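Progress report: shared-counter handover work
Prepared for Sayce by Jennylyn Padilla, Pallcombe group
Jun 9, 2019

Work since the last report

The spring period was spent almost entirely on the handover method. As agreed in April, we stopped work on the sorting task and moved both arms to the counter set-up, with doughnuts as the test item. They are light, they mark easily and no two are quite the same shape, so a poor grip shows up at once in the results. Aled Jenkins rewrote the timing code so that the two arms and the person holding the tray are treated as three separate parties. In the earlier version the tray was assumed to stay still, and most of our failures came from that assumption.

Each arm now has green pads on its gripper fingers. Ermelinda Vilela ran the pad comparison and her notes are in the project folder. We have kept the same pads on both arms so that results from one can be set beside results from the other.

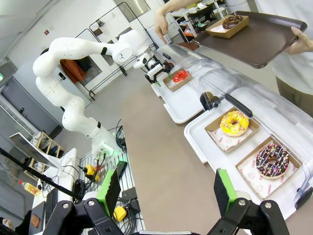 Fig. 1. Second arm over the red-glazed doughnut, seen from the gripper of the first. Serving tray held at right.

Method

The question for this period was whether an arm could work from its own wrist camera alone when the tray is held by hand and may be tilted or moving. The overhead camera was left out of the control loop and used only for scoring afterwards. We collected 35 sessions with 17 different people holding the tray. They were given no instruction beyond where to stand. Some held it level and kept it there, others shifted their weight or turned to talk, and we left all of that in.

The model predicts where the tray edge will be a short time ahead and corrects the approach as it goes. It was trained on around 3,000 short clips, labelled by Endang Sinaga and Branwen Pumphrey. Labelling took longer than planned – the rule for where a tray edge begins had to be changed part way through, and the earlier clips were gone over again.

Results so far

The new method does better than the fixed-tray version at every tilt we tested. The gain is small when the tray is close to level and much larger when it is steep. The main remaining problem is motion blur. When the tray passes close to the fingers, the camera sees mostly dark plastic and very little of the item on it, and the estimate of the item's position drifts.
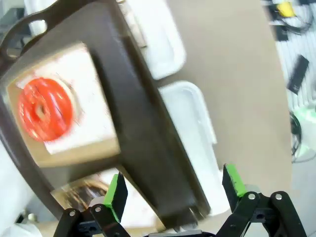 Aled has tried two ways round this. The first holds the last good estimate until the view clears, and works well if the tray keeps moving in the same direction. The second slows the arm whenever confidence drops. It is safer but adds a noticeable wait, and several of the people holding the tray said they thought the arm had stopped. We will probably combine the two.

Problems and delays

The replacement controller from Trundix came late and 6 working days were lost. Cable routing on the cart still needs attention.

Next period

We will repeat the sessions with the combined method, then try a heavier item. Dredero has offered the use of its training kitchen for the later trials, subject to a site visit. No change to the budget is requested. The labelled clips will be sent to Sayce once Branwen has finished the second check.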